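The refurbishment of the back room at Grusthorpe has reached the stage at which the walls may be considered settled. Readers who followed the February entry will recall that the previous wall covering was removed in full and that the choice of replacement remained open between Atis and Woo.

The Atis range was selected. The shade is a light gray, matte, and it was preferred over the white for a practical reason: white surfaces in that room showed every mark by Tuesday evening. The order came to 947 dollars, delivery included, and was received in 4 packages. One package had been opened in transit and was exchanged without charge.

Mareike Hagedorn advised on the layout. It was her recommendation that the vertical joints be left visible and that no cover strips be applied. I was initially opposed to this. Having now worked in the room for three weeks, I withdraw the objection, although the joints are not uniform and one is plainly wider than its neighbor. Filler will be tested on a spare piece before any decision is made regarding the wall itself.

Cleaning is to be carried out with a damp cloth only. Shelving will not be mounted until the Floltimness brackets have been delivered, and the existing furniture will remain in its present position until then. Comments on suitable fillers for narrow joints are welcome. 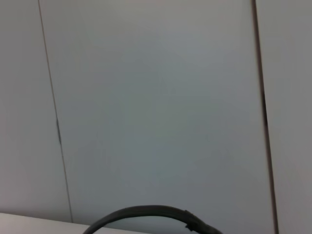

*Light gray wall panels and the joints between them.*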